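How to write to a prisoner of conscience (and keep writing)

I put off my first letter for months. I had a name, a prison address and a nice pen, and I still sat there thinking, what on earth do I say to a pastor who's been locked up for holding a prayer meeting in his living room? If you're stuck in the same spot, pull up a chair. Our little group at church has sent 225 letters so far, and most of the mistakes in this guide are ones I made myself!

Start with a list you trust. Use an advocacy group that checks its names with families or lawyers, and look at when the entry was last updated. People get moved between prisons a lot, and an old address is the main reason our letters come back.

Read the notes next to the name before you write a word. Some families ask for no mail at all, or for cards with no mention of religion. Please follow that, even if you had a lovely psalm picked out.
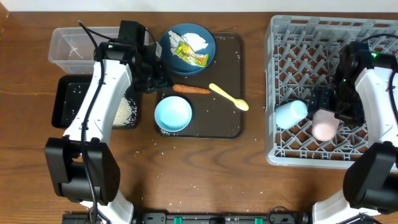

Two robot arms over a wooden tabletop
Trays, bowls and a gray dish rack

Now the letter. Keep it to one page, in short, plain sentences, because a guard or a censor will probably read it first. I usually say my first name, my country, and that I'm thinking of the person and their family. Then I tell them something small (my tomatoes, the snow in March, the hymn I can't get out of my head).

Leave these out:

The charges or the court case
Anything rude about the government or the prison
The name of the group that gave you the address
Money, stamps or gifts, unless the notes say they're allowed

If you don't speak the language, copy a few translated phrases by hand. Itziar Echevarría in our group does hers in big block capitals, and I've stolen the idea. Bible verses are fine where the notes allow them, but write the words out in full.

Use a plain envelope and check the postage at the counter. I put the church's address on the back instead of my own. Write the date and the name in a notebook too, so two of you don't send the same card.

Then wait, and don't expect an answer. We've had 10 replies in all, and one came 21 weeks after I mailed the letter (I cried in the driveway). I send another card every couple of months either way, usually at the kitchen table before seven, while the coffee's still hot.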